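3.2 Matching cards to newspaper notices

The Pindska card index was made by hand between the wars and covers men from the district who died on service or of wounds after discharge. It holds 3219 cards. Each gives a surname, at least one forename or initial, a place of residence and, on most cards, a unit. The index was typed up by the town library and checked against scans of the cards before we received it.

Death notices and in memoriam notices were taken from two local newspapers, the Skaten and the Vuvatska weekly. Both survive on microfilm, though the Vuvatska run has a gap of several issues in its first September. We kept the wording of each notice as printed, including spellings we took to be mistakes, and entered the names of relatives in a separate field.

Matching was done in two passes. In the first, a notice was joined to a card when surname, forename and place all agreed. In the second, we allowed one of the three to differ, provided that the unit or the name of a parent supported the link. Surnames were compared with the Erdem spelling table, which groups the variant forms used by clerks in the region. Every link from the second pass was read by two people working apart, and where they disagreed the link was dropped.

After both passes, 124 cards still had more than one possible notice. Most of these were cousins or brothers with the same initial living in the same street. We went back to parish registers for this group and settled all but 35, which are marked as open in the data and left out of the counts in Section 4.

In memoriam notices caused more trouble than death notices. Families often used a pet name, gave no unit, and placed the notice years after they had moved to another town. A notice signed only by "his loving mother" could be placed when the verse was repeated from an earlier year with the full name, and we treated a repeated verse as support for a link but never as enough for one alone. Portraits printed beside notices were indexed by page and column. We did not try to identify men from their faces.

Figure 2. Robot with one hand on the backrest of an office chair, near a white desk. 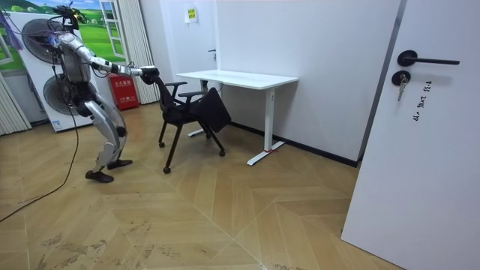 How were notices handled when they named two brothers?

Each brother was given a separate entry with the same wording and page reference, and the two entries were then matched to cards independently.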